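고객지원 홈 | 내 문의 | 커뮤니티 | 설치 가이드 | 로그아웃
분류: 렌더링/출력 > 텍스처·메모리 > 해결됨

이 사이트는 로그인 상태 유지를 위해 쿠키를 사용합니다. 계속 이용하시면 동의한 것으로 간주됩니다.

제목: Dresari에서 최종 렌더만 걸면 그림자가 얼룩덜룩해져요 (문의 752)

안녕하세요, 주방 인테리어 시안 만드는 일을 하는 사람입니다. Dresari는 3년째 쓰고 있고 그동안 큰 불만 없이 잘 썼는데요, 이번에는 정말 이틀을 통째로 날려서 글을 남깁니다. 좀 길어요, 미리 죄송합니다!

증상부터 적을게요. 미리보기에서는 멀쩡합니다. 그런데 최종 렌더를 걸면 벽 모서리랑 가전 밑쪽 그림자에 후추 뿌린 것처럼 점이 생깁니다. 샘플을 올리면 조금 줄긴 하는데 없어지지는 않고, 시간만 엄청 잡아먹어요. 원래 9분이면 끝나던 장면이 점심 먹고 와도 돌아가고 있더라고요.

가구랑 가전 모델은 Jaltero 라이브러리에서 받은 걸 쓰고, 조명은 Popescu 프리셋 중에서 '흐린 오전' 하나만 씁니다. 플러그인은 Warkdale 재질 팩 말고는 없어요.

제가 해 본 것들입니다.

첫 번째, 프로그램 재설치. 소용없었습니다. 설정 폴더까지 지우고 다시 깔았는데 똑같았고, 제 단축키만 다 날아갔어요(백업을 안 한 제 잘못이지만 그래도 속이 쓰립니다).

두 번째, 그래픽 드라이버. 최신으로 올렸다가, 예전 걸로 내렸다가, 다시 올렸습니다. 변화 없음. 중간에 모니터 색이 누렇게 바뀌어서 식겁했는데 야간 모드가 켜진 거였습니다.

세 번째, 샘플 수. 기본값에서 3,000까지 올려 봤습니다. 점이 좀 작아졌나? 싶은 정도. 노트북 팬 소리 때문에 옆자리 분이 이어폰을 끼시더라고요.

네 번째, 디노이저. 켜면 점은 뭉개지는데 얇은 부품들이 같이 뭉개져서 납품용으로는 못 씁니다. 손잡이 같은 가는 선이 특히 심해요.

다섯 번째, 조명을 하나씩 꺼 보기. 전부 19개라서 오후가 다 갔습니다. 어느 하나를 꺼서 좋아지는 게 아니라 끌수록 전체가 조금씩 나아지는 느낌이라 더 헷갈렸어요.

여기까지가 처음 올린 내용이고요, 아래는 그 뒤에 주고받은 걸 정리한 겁니다.

오후 4시쯤 지원팀 Viorica Georgiou 님한테서 답이 왔습니다. 장면 단위를 확인해 달라고 하셨어요. 솔직히 '단위가 왜?' 했습니다. 저는 항상 밀리미터로 작업하거든요. 그런데 열어 보니 장면은 밀리미터인데 제가 불러온 방 껍데기 파일이 인치로 저장돼 있었던 거예요. 화면에서는 제가 대충 늘려서 맞춰 놨으니 겉으로는 티가 안 났고요. 배율 값이 벽이랑 바닥에 그대로 남아 있으면 그림자 계산할 때 쓰는 오프셋 거리가 엉뚱하게 적용된다고 하네요. 그래서 점이 생긴다고요. 아...

알려 주신 대로 방 파일을 선택해서 배율 고정을 누르고, 장면 단위를 다시 밀리미터로 맞추고, 그림자 오프셋을 기본값으로 되돌렸습니다. 그리고 그림자 캐시도 지웠고요. 캐시 지우는 메뉴가 '도구'가 아니라 '출력 > 고급' 안에 있어서 한참 찾았어요. 이건 위치 좀 옮겨 주시면 안 될까요?

그다음에 렌더를 거니까 시간부터 예전으로 돌아왔습니다!

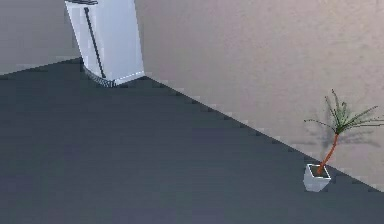 냉장고와 구석 벽 부분. 통풍구 아래 바닥 그림자를 봐 주세요.

디노이저는 끈 상태입니다. 샘플도 기본값으로 되돌렸고요.

그런데 하나 더 여쭤볼 게 있습니다. 같은 인치 파일로 만든 예전 프로젝트들이 꽤 있거든요. 하나씩 열어서 배율 고정을 해야 하나요, 아니면 한꺼번에 처리하는 방법이 있나요? 2월에 납품한 것까지 고객사에서 수정 요청이 들어오는 중이라 이게 은근히 급합니다.

추가: Viorica 님이 일괄 변환 기능은 아직 없지만, 템플릿에 있는 방 파일만 고쳐서 '원본 다시 연결'을 하면 된다고 답 주셨어요. 해 보니 두 프로젝트는 바로 됐고, 하나는 창문 위치가 틀어져서 손으로 맞췄습니다. 그 건은 원래 제가 창문을 따로 늘려 놓은 거라 그러려니 합니다.

혹시 비슷한 증상으로 검색해서 들어오신 분들은 드라이버 만지기 전에 단위부터 보세요. 저처럼 단축키 날리지 마시고요ㅠㅠ 문의는 해결로 닫아 주셔도 됩니다. 감사합니다!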